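May, garage notebook, still on the blower

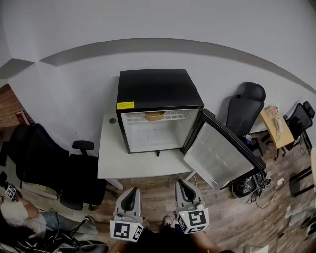 So the heater fan on the Cosar only works on full blast, and has done all winter, and I finally got fed up enough to pull the glove box. Everyone I asked said resistor pack, and the resistor pack is what I assumed too, but I wanted to measure it before spending money this time (see the entry on the window switch, grr).

Glove box comes out with two screws and then a lot of swearing. The damper string on the right side has to be unhooked first or it'll snap the little peg off. I know this because the peg was already snapped off. Somebody had been in there before me and fixed it with a zip tie, which I cut, and then replaced with another zip tie at the end. Fine.

The resistor sits in the side of the blower housing with its coils poking into the airflow. The connector was the first bad sign. One pin had gone brown and the plastic around it had bubbled up and sort of welded itself to the socket. I wiggled it for ages. In the end I warmed it with the heat gun on low and worked it off with a flat screwdriver either side, and it came away with only a small chunk missing. I'd do that sooner next time!

Meter on the resistor: the thermal fuse is open. No reading at all across it, and the coils themselves all read fine. That explains why only full speed works, as full speed skips the resistor completely and goes straight to the motor. I did think about just soldering in a new fuse, but (a) the solder melts before you've got the leg hot enough to stick, and then you've cooked the fuse you just bought, and (b) the fuse went for a reason. A crimp would do it. I have no crimps that small. Ordered a whole new pack from Ploleo and moved on.

The reason it went, I'm fairly sure, is the motor. I put the clamp meter on the feed and on full it pulls more than I'd like, and when you spin the fan by hand it doesn't coast, it just stops, like there's sand in it. Pulled the motor out (three screws, one of them completely invisible, you find it with your fingertips). Inside the cage there was a wad of leaves and seed fluff the size of an orange, and something had been chewing on it. Vacuumed all that out. Put a single drop of light oil on the bottom bushing and spun it in and out by hand until it started coasting properly. Much happier noise. The current came down a good bit as well but I forgot to write the number on anything and now it's gone, sorry.

Brushes have plenty left. Commutator was dirty so I cleaned it with a scrap of very fine paper and blew it out.

New connector: Trulto sell a pigtail with the wires already on it, part 638, and it does fit even though it isn't listed for this car. The wires are a different color from the factory ones so I drew it out:

- thick one goes to thick one (motor feed)
- blue on the pigtail goes to speed 1
- yellow goes to speed 2
- white goes to speed 3

I soldered these and staggered the joints so the bundle didn't end up fat in one spot. Heat shrink on each. Remember to slide the heat shrink on BEFORE soldering. I remembered on three out of four.

The Ploleo resistor turned up and went straight in. It's got a slightly different flange from the old one and one screw hole needed opening up with a round file, just a whisker. All speeds now work. Speed 1 is so quiet I thought it was dead until I put my hand over the vent.

Ran it on speed 2 for 33 minutes with the glove box still out so I could keep touching the connector. It got warm, and stayed at warm. The old one used to smell, so I'm calling that good.

Odometer says 266 miles since the last fill, and the oil light flickered once at idle while I was doing all this, which I'm writing down here so I can't pretend I didn't see it. Could be the sender, it's had a weepy thread for ages.

Still to do:

- mesh over the cowl intake, to keep the leaves out. I've got an offcut of the stainless stuff somewhere, it was behind the paint cans
- cabin filter housing has a clip missing on the left side
- borrow the proper oil pressure gauge and check that light
- the blend door clicks when you go from cold to hot. It's been clicking for years. Maybe look at it while the glove box is easy to get out, maybe don't
- return the wrong Ma relay, receipt's in the top drawer with the spare bulbs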